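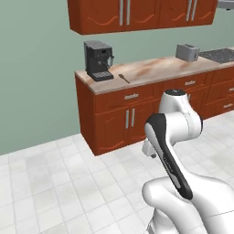 Ülle asked whether anyone has painted a kitchen without taking the cabinets down, and I have, twice. The color is the easy part. With reddish-brown doors I would stay near a pale sage green like the wall between the upper and lower cabinets here, and I would keep away from yellow, which made our doors look orange. Most of the work is in the cleaning. The wall near the stove holds grease you can't see, and paint will peel off it within a year if you skip that step.

On Jan, Ülle Rimkutė wrote:
> We are finally doing the kitchen at Cudside in January. The cabinets
> stay up. Teresa says two coats of the Trostulex straight over the old
> paint is fine, Custódio says prime everything. The old paint is glossy
> and I don't know what kind it is. Also, does anyone still have the
> long roller pole?

I'm with Custódio on this one. If it's glossy and you don't know what it is, rub a hidden spot with a rag and denatured alcohol. Color on the rag means latex. A clean rag probably means oil, and then you need a bonding primer or the new coat will scratch off with a fingernail.

What I did, in order:

Washed the walls with degreaser, then plain water, and left them overnight.
Sanded lightly with 100 grit, just enough to take the shine off.
Taped the underside of the upper cabinets. Press the tape down with a putty knife.
One coat of primer, two coats of paint, cut in with an angled brush.

Our kitchen took some 10 hours of actual work spread over 3 days. Turn off the breaker before you loosen the outlet covers — I didn't the first time and got a jolt.

I used a small 4-inch roller under the cabinets, since the regular one hits the doors. The long pole went to Tirta last fall and I don't think it came back. Tirta, is it still in your garage?

I have half a can of primer left if you want it. It's been kept indoors, so it should be good, but stir it well.

Inês

--
Inês Barros
Prarnotum house list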